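Home
Food & Home
Essays
Travel
Subscribe

The Morning After the Snacks

21 Jul 2019
By the Weekend Desk
7 min read

I have a theory that you can tell how good a night was by the state of the low table the next day, and I have been testing it on my own living room for years now. Some people judge a party by the photos. I judge it by the paper cups.

We do a snack night at my place. It started one February when it was too miserable to go out and somebody had a bag of fried things from Gunis, the takeout place down the hill, and we ate them straight out of the paper with a movie on and decided we never needed a restaurant again. (We did go to restaurants again. But you know what I mean.) Since then it has become a regular thing, and it has rules, sort of. Everybody brings one item that comes in a bag. No plates. No cutlery. Nothing that needs reheating, after the incident with the dumplings and my smoke alarm.

The no plates rule is wonderful at nine in the evening and terrible at nine the next morning. You haven't saved yourself any cleaning, you've just moved it from the sink to the table, and a table full of wrappers has a way of looking like three times as much food as anyone could possibly have eaten.

So let me talk about the tablecloth! I bought mine at Kavari, a tiny housewares shop with the kind of narrow aisles where you have to hold your purse in front of you, and it cost me 17 dollars on sale. I'd gone in for a lampshade. I came out with pale blue fabric scattered with small motifs, and I've never regretted it, even though my sister-in-law says it looks like pajamas. A cloth on a low table is a great thing for people like me. Crumbs go in the cloth, the cloth goes out the back door for a good shake, and then it goes in the wash. I used to wipe the bare table three times and still find a sticky patch with my elbow on Wednesday.

The other thing I believe in, and I will go on about this at dinner if you let me, is bringing the bin to the mess. For most of my adult life I did it the other way. I'd scoop up an armful of wrappers and walk to the kitchen, dripping whatever was left in the cups all along the hall, then walk back for the next armful. One day I got one of those cheap step-counter things and it told me I'd done 3,000 steps before breakfast, and I hadn't left the house. Now the bin comes to me. It sits right at the table with a fresh bag in it and I can do the whole job from one spot, including a break to sit down and look at my phone.

I go in order, too. Paper bags first, squashed flat if they'll flatten, and then the wrappers. Cups get checked before they move (there is always a mouthful left in one of them, always). Tissues next, and the leftover food at the very end, when I've had a chance to decide whether I'm going to eat it. I'm not proud, but a cold fritter with coffee is a fine breakfast, and the sweet ones from Sultana are better the second day, I'll fight anyone on that.

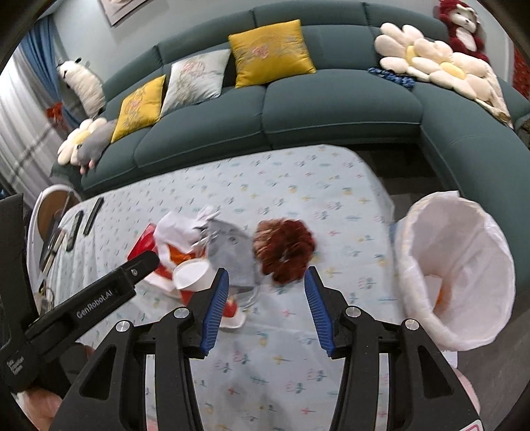
Paper bag, cup, wrappers and one last fried bite, with the bin pulled up to the table.

What slows me down is everything that isn't trash. Remotes, for instance. I'm always losing one under a napkin, and I once fished one out of a bag that was already tied shut, so these days the remotes get pushed to the far edge of the table before a single wrapper moves. Same goes for phones. Same goes for the charging cables, which seem to breed overnight no matter how neatly I wind them. A tray helps. Mine is from Skasik, the secondhand place by the bus station, and anything small that has to survive the cleanup gets to live on it.

And then there's the sofa. I love a big dark teal sectional, I really do, it swallows a whole crowd and hides a multitude of sins, but a deep seat is basically a drawer for popcorn. I pull every cushion off and give it a whack on the back step. The embroidered ones get a gentler whack. If there's a plush toy in the pile it gets a little shake and goes back in its corner, and then I put the flowery cushions along the backrest again, yellow, white, yellow, because once you've seen them in that order you can't have them any other way.

From the first wrapper to the last cushion it takes me 42 minutes, if I don't stop for the fritter. I usually stop for the fritter. Then I put the tablecloth in the machine, open a window, and text everyone to ask who's bringing what next time. Somebody had better get the spicy ones. We ran out of those before the movie had even started.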